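Scheduling Trailer Moves for a Small Sailing Club
Project report, Transportation and Logistics II
Group members: Nuala Horgan, Fuad Woldegiorgis, Tõnu Siliņa
Supervisor: Ülle Toom

1. Background

Pirncombe Sailing Club keeps its dinghies in a yard at the north end of the lake. Each summer the club sends boats to regattas at other lakes, and each fall it moves the older hulls to a storage barn at Mets. The club owns two trailers. One carries three dinghies on a rack, and the other carries a single keelboat.

Until last year the moves were planned by phone. A member who needed a trailer called Murali Kotian, the yard manager, and he wrote the booking on a wall calendar. Most weeks this worked well enough. In June, when several regattas fall close together, trailers were sometimes booked twice or came back too late for the next trip. Our project was to write a simple schedule for the season and compare it with what the club did the year before.

2. Data

Mr. Kotian gave us the calendar pages and the fuel receipts. From these we listed 13 trips. For each one we wrote down the start and end points, the trailer used, the boats carried, and whether the trailer came back loaded or empty. Two of the calendar entries could not be read with certainty. We asked the people who drove and filled in what they remembered.

Distances were taken from an online map using the route a truck would take, since the short road past the dam has a low bridge. The keelboat does not fit under it with the mast carried on deck. We did not include trips inside the yard.

3. Method

We treated each trip as a job with an earliest start and a latest finish. A trailer can do one job at a time. After each job it needs time for unloading, a check of the tires and lights, and the drive to the next pickup. We set this at half a day for the rack trailer and a full day for the keelboat trailer. Mr. Kotian thought the full day was generous but asked us to leave it in.

The first version of the schedule was made by hand on a spreadsheet. We sorted the jobs by latest finish and placed them one after another. The second version used Mandovex, a scheduling program that the department has on its lab computers. Mandovex let us add a cost for every empty mile, so it looked for return loads where the first version did not.

We also asked Budero, a local hauler, for a price to take one load to Mets and back. Their quote was $900. We used it as the upper limit for what a single club trip should cost, counting fuel and the driver's meal money. Drivers at the club are members and are not paid.

4. Results

The hand schedule removed every double booking from last year's list. It did this mainly by moving the fall storage trips a week earlier, when the rack trailer was standing in the yard. Empty miles stayed nearly the same.

The Mandovex schedule also had no double bookings, and it had fewer empty miles. The largest saving came from joining the first storage trip with a return from a regatta on the same side of the lake. The boats go straight to the barn and skip the yard. The skippers would have to strip and cover their boats at the regatta site, and one of them told us she would not want to do that in the rain.

None of the club's own trips cost more than the Budero quote. The keelboat trips came closest, mostly because of the longer road around the dam.
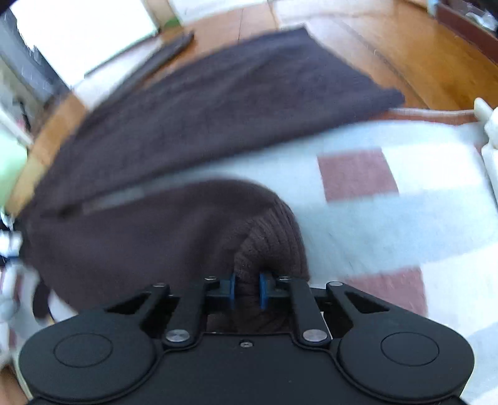 5. Problems and limits

One season of records is a small sample. We do not know if last June was a normal month or a bad one. The fuel receipts do not say which trailer was being towed, so we split the cost by distance — this probably makes the keelboat trips look cheaper than they were.

The schedule also assumes that a driver is always free. Only a few members have a vehicle that can tow the keelboat trailer, and our model has no limit on them. Tõnu started on a version with driver availability but it was not finished in time for this report.

Ms. Toom pointed out that weather delays should be tested as well. A regatta that runs one day over would push back the joined trip, and the barn is only open by arrangement.

6. Recommendations

We suggest that the club keep one shared spreadsheet in place of the wall calendar, with a row for each trip and a column for the return load. The hand method is enough for this number of trips. Mandovex gave a better result, but the club would need to buy a license and someone would need to learn it.

The turnaround times should be written on the booking form so that members can see them before they choose a date.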